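Nosura Side Table: Set-Up Guide
Section 4. Placing and Using Your Table on a Worktop

Your Nosura is assembled, the legs are tight, and now comes the fun part! This section covers using the low side table as a raised shelf on top of a larger table or desk. It's our favorite way to use it. You get a second level for cups and small things, and the space in front stays free for whatever you're working on.

Before you start

Check that all four foot pads from bag 11 are pushed fully onto the legs. The legs are thin metal, and a bare end can mark a wooden surface surprisingly fast.

Wipe the worktop with a soft, dry cloth. Crumbs and grit love to hide under foot pads.

4.1 Positioning the table

1. Lift the side table by its legs, using both hands. Don't drag it, even for the last little bit.

2. Set it down toward the far edge of the worktop. Keep every foot at least 145 mm in from the edge.

3. Press lightly on each corner of the top. If it rocks, turn the whole table a quarter turn and try again before you touch the leg screws. Worktops are rarely perfectly flat, and a quarter turn often fixes it.

4. Clear the strip of worktop in front. This is your landing area, where a cup can stand for a moment on its way up to the shelf or back down.

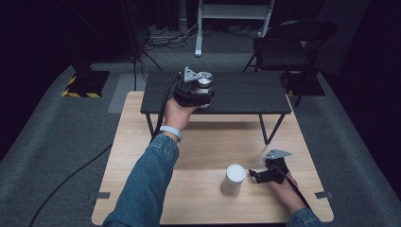

5. Try a few moves with an empty cup first. Take it from the landing area to the shelf and back until the reach feels easy. If you find yourself stretching, bring the side table a little closer to you.

CAUTION: Do not lean on the side table or use it as a step. It is a shelf for light things, and it should never carry a person's weight.

NOTE: Left-handed? Start with the cup on the left and keep the right side clear. Swap whenever you like!

4.2 Standing cups on the shelf

1. Stand the cup upright on the worktop and check that any lid is seated all the way around.

2. Hold the cup low on its sides. Squeezing near the rim can pop a lid loose.

3. Raise it clear of the shelf edge before moving it forward. Most bumps happen right at the near edge, so go a bit higher than you think you need to.

4. Lower it straight down and let go once the base is flat.

CAUTION: Use a coaster under hot drinks. The dark finish hides water rings nicely for a day or two, and then they show up all at once.

4.3 Looking after the wood underneath

We get a lot of messages about pale worktops, and Wing-yan Tu in our finishing room has strong feelings on the subject (all of them good). A light top with lively grain is a joy to live with, and it needs very little from you.

1. Lift the side table off once a week and wipe the surface along the grain, never across it.

2. Look across the surface from a low angle, with the light in front of you. Dull spots and fine scratches are much easier to find this way.
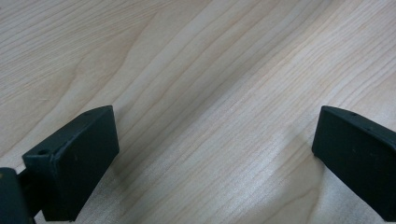

3. Buff dull spots with a dry cloth. For stubborn marks, use a barely damp cloth and dry the area right away.

4. Let the surface dry fully before the side table goes back.

NOTE: Wood changes color with daylight. Shift the side table by a hand's width now and then so the area under it keeps up with the rest.

Replacement foot pads are part no. 806. Long leg screws are part no. 186.

Section 5 covers storage and moving house.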